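We use cookies to make this site work and to remember your language. Accept | Settings

Packing Fruit for the Road: A Small Gallery

3 min read

Every year I pack food for the same trip, from our apartment in Ekunska to my sister's house in Haworth. It is 952 kilometers by car, and we drive it in one day when the weather is kind. For many years I bought sandwiches at the gas station. Then I started to pack fruit, nuts and bread at home, and I began to keep notes on the packing in a notebook. My friend Nandi Makhubela asked me to put the notes on a page so that she can send it to her colleagues. So I have put the notes here.

I should say first that I am not an expert in food. I only like when the bag opens at lunch and the fruit is still nice to eat.

What I pack

Pears travel badly if they are too soft. I buy them two days before the trip, when they are still firm near the stem, and I leave them on the kitchen shelf. I do not wash them until the evening before. After washing I dry each one with a cotton towel, also in the small hollow at the bottom, where water likes to stay.

Round fruit with a thicker skin is easier. It can be packed next to a pear, but it should not be pushed down hard on it. For one bag I take two pieces, one for me and one for my husband, and we share them at the first long stop. 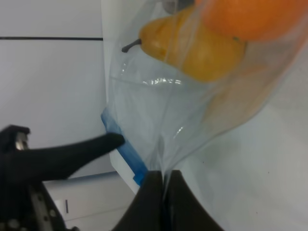
A yellow pear and a round orange fruit together in a clear zip-top bag with a blue zipper strip.

I like the colored strip on this kind of bag very much. With a strip that has no color I always have to search for it with my fingernail. The blue one I can find quickly, even when the light in the car is poor.

How I close the bag

I put the fruit in first and let it find its own place. Then I lay the bag on its side and press the air out slowly with a flat hand, starting at the bottom. I close the zipper from one corner to the other and leave a small opening at the end. The last air goes out there, and after that I close it fully. If the bag is pressed too flat, the plastic sits very tight on the pear and the stem can make a hole. A few wrinkles are fine.

The bags I use are the 800 milliliter size. They are large enough for a pear with another fruit and small enough to fit in the side pocket of my Bedeo cooler. At home I wash them with a little soap, turn them inside out and hang them over a wooden spoon in a jar. Most of them live for a full season this way.

What stays in the cooler

The fruit bags go on top of everything. Under them I keep the cheese and the boiled eggs in a hard Pellow box, and at the bottom the cold packs, wrapped in a dish towel. In January I leave the cold packs at home, and the cooler is then only a box with a lid. The bread travels separately in a paper bag on the back seat.

Nandi packs grapes too, but she takes them off the stems and puts them in a jar. I tried it on our last drive and it worked well, only the jar was heavy. Next time I will use a smaller one, and I want to try plums if I can find some that are not too ripe.

Get new galleries by email. Enter your address to join our newsletter. You can unsubscribe at any time.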